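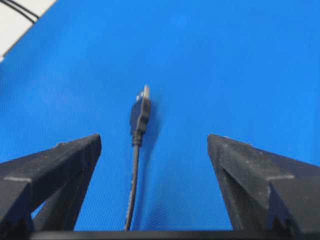
Otetti Work Mat - woven fabric, bright blue

Sold by Sterkier. In stock, ships from our own shelves.

Mat for the bench, the desk, the kitchen table if that's where you fix stuff. Bright blue, woven, lies down over whatever you've got. Small black parts show up on it. So do silver ones. That's the main idea.

We started selling these as a cable-sorting mat becuase that's what we bought ours for. Drawer full of black leads on a dark counter, can't tell one from the next. Put them on blue and you see the plug, the collar behind it, where the cord bends. Same cables, much less squinting.

What you get

One mat, rolled, in a cardboard sleeve
One elastic loop to keep it rolled
Care card (short)

No cables in the package. The black USB-A lead in the photo is not part of the set. If you need one we have the Jesalon lead further down this page.

About the fabric

Fine crosshatch weave. You see it best close up, from a step back it reads as flat color. Cloth on top, so a plug doesn't click and skate around the way it does on a bare tabletop. Small screws stay put reasonably well too but it's a cloth, not a tray - tip the table and they go.

The blue shifts a bit with the light. Brighter near a window or under a lamp, deeper in shade. People have written in saying theirs is darker than the picture. Same fabric, all of it comes from one mill, Gavrilă, and we check each roll against the last one before cutting.

Straight cut edges. No printed grid, no ruler marks, no logo on the face. We had a version with a grid and dropped it. Too busy once you had more than a few leads down.

Weight 331 grams. Rolled it goes in a desk drawer or stands up in a corner.

Good for

Sorting cables and chargers
Checking plugs for bent shells, lint, cracked strain relief
Small repairs, battery swaps, toy surgery
Taking photos of stuff you want to sell
Keeping the table underneath from getting scratched

Not good for

Soldering. Please don't. It's fabric and it will mark or worse
Craft knives, it's not a cutting mat
Paint, glue, resin
Static-sensitive boards. This is NOT an anti-static mat and we don't sell it as one

How we use it for a cable sort

Nia Bowen in our returns room wrote this up for new people and customers kept asking for it so it's pasted in here more or less as is.

Clear the table first. Mat down, smooth it from the middle out.
One cable at a time. Plug end away from you, cord running down toward you. Sounds fussy, do it anyway, you get faster.
Look at the metal part. Should be straight and square. Dull is OK. Dented is not.
Look at the housing. Cracks, gaps, anything that opens when you press it.
Then the collar where the cord comes out. This is where they go. Bend it gently, watch for splits or wire showing through.
Run the cord through your fingers to the other end. Lumps or flat spots, put it in the bad pile.
Plug it in to something cheap and wait. Charges, keep it. Cuts in and out, bad pile.
Tag it before you coil it. Not after, you will forget which one it was.
Coil loose, hand width, no tight knots.

Three piles does it for most houses - keep, recycle, no idea. The no idea pile gets a bag and a label that says November or whatever month it is. If you haven't opened the bag by the same month next year, off it goes.

Don't put the bad ones in the regular trash if there's a drop box near you. Most electronics stores have one by the door.

Care

Shake it out. Lint roller for the fuzz. Spot clean with a damp cloth and a little dish soap, let it dry flat. Machine wash cold is fine if you really have to, no dryer. Color may lighten slightly the first time. Iron on low from the back if it picked up creases, the rolled ones can arrive with a slight wave at the ends and it relaxes over a day or two.

Do not bleach.

Goes with

Jesalon USB-A lead, black - plain molded plug, small raised grip. Charging and data.
Jesalon tie pack - soft reusable cable ties, pack of 15. Write-on tabs, pencil works better than pen.
Sterkier parts dish - shallow, for the screws you'd otherwise lose.

Questions we get

Does it slide?
Not much on wood. On glass, a bit. A couple of strips of shelf liner under it and it's done.

Can I cut it to size?
Yes, sharp scissors. The new edge will fray some unless you hem it or run a thin line of fabric glue. Cut mats can't be returned, sorry.

Other colors?
No. We tried gray, black plugs were ok on it but the silver bits dissappeared. Blue stays.

Can I have cables running over the edge of it?
Sure, that's how most of us have it, lamp and charger leads stay on the table and the mat is only for whatever you're working on.

Is it thick?
Thin to medium. Stops scratches, won't cushion a dropped phone from any height.

Will it stain?
Coffee came out of ours. Machine oil did not.

Bulk and workroom orders

Schools, repair cafes, offices clearing out a supply closet - write to Ayanda Moodley on the trade desk, trade price starts at 3 mats. Bigger runs come flat in a carton instead of rolled, ask for that when you order. Last batch was 800 mats and we're well into it, so if you need a lot of them for the same date, ask early and we'll put them aside.

Tell us in the email: how many, where to, rolled or flat, and if you need a paper invoice. Saves a round of back and forth.

Shipping and returns

Orders in before 2 pm go out same day. After that, next working day. Rolled mats fit most parcel lockers.

Unused mats can come back in the sleeve, refund once it's checked in. Faulty weave, wrong color, bad cut - send a photo first, don't mail it back untill we reply. Mostly we just send another one.

Spare elastic loops are free with any order, put it in the notes box at checkout.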